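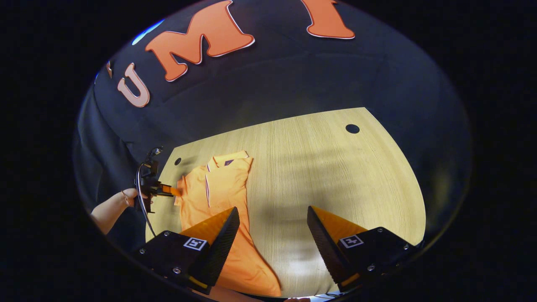
Orange letters on the navy backdrop, light wood table underneath

Hi Vilgot,

I owe you a proper update on the packed lunch container project, so grab a coffee, it got long. You asked for where the money went, what the testers think, and whether we'll have something to show the Modamero buyers. I'll try to stick to that order but you know me.

Money first. We've spent most of the tooling part of the grant and hardly any of the travel part. The second mold for the lid ate more than I planned (the first one left a tiny ridge right where the seal sits, and a tiny ridge is all it takes for soup to get into your bag). Trirwood agreed to split the cost of recutting it, which I was so relieved about! I've put the invoices in the shared folder under February, even the ones that came in later, because that's where the budget line started. If that makes your bookkeeping harder, just shout and I'll move them.

Now the fun part. We sent out 114 of the small containers, the two-compartment ones with the snap lid, and asked people to use them for real lunches and fill in the little card. Most of the cards came back, some with sauce on them. People LOVE the size. It holds a sandwich half and a decent scoop of pasta salad without everything sliding together, and several parents told us it fits in the front pocket of a school bag, a thing I never even thought to measure. The divider is a big hit too. You can pull it out and wash it, and it goes back in either way around.

The lid is where the grumbling starts. 18 testers said it was too stiff to open the first few times, and 9 of those had kids who gave up and handed it to a teacher. Fair enough, I tried it with cold hands at the bus stop and said a bad word. The new lid has a wider tab, and the silicone gasket is a hair thinner. I've been carrying one around with vinaigrette in it all week (upside down, in my good tote, living dangerously) and so far the tote is fine. I don't want to promise anything until the next set of testers has had a go.

Dishwasher results are mixed. The base comes out looking new. The gasket holds on to smells if you leave it in place, especially garlic and curry, and it's much better if you pop it out first. I'd like to print that on the bottom of the container in plain words, but Hoani thinks there isn't room once the recycling mark and the microwave note are on there. We're going back and forth. My vote is a little card in the box plus one line on the base, and I'd love your opinion since you'll be the one hearing from stores.

Colors! We're down to 2: the oatmeal and the dark green. The yellow looked so cheerful on screen and then the sample arrived and it was the color of old mustard. Also tomato sauce stained it in one lunch. Gone, no tears.

The Surnbridge store let me hang around the kitchen aisle for an afternoon and chat with shoppers, and I learned more there than from all the cards. Folks pick a container up, open it, close it, listen for the click, and put it back if they don't hear one. The click matters! Our old lid had a lovely loud one and the new lid is quieter. I've asked Trirwood whether we can get some of the sound back without going stiff again. They were a bit puzzled by the question but they're looking into it.

What's slipped: the bigger family-size version. I'd hoped to have a sample in hand by now and all I have is a drawing and a very patient email from the factory. I'd rather get the small lid right first and carry it over, so I'm asking to move that milestone back into the next reporting period. It doesn't change the total, only when we spend it. The unspent travel money could cover the extra shipping for round two of testing, if you're okay with that. I need a yes or no from you in writing before I can switch it over.

Next up for me: get the new lids out to testers, settle the wording on the base with Hoani, and pin down a unit price so the Modamero folks have a real number to look at. They asked about selling it in pairs, one of each color with a paper band around them. I kind of adore that idea, and it would save us a box.

I'm writing this on Sun 24 May with my feet up, so forgive any typos. Call me whenever suits you, mornings are best, and I'll drop a few of the new lids in the mail so you can try the click for yourself.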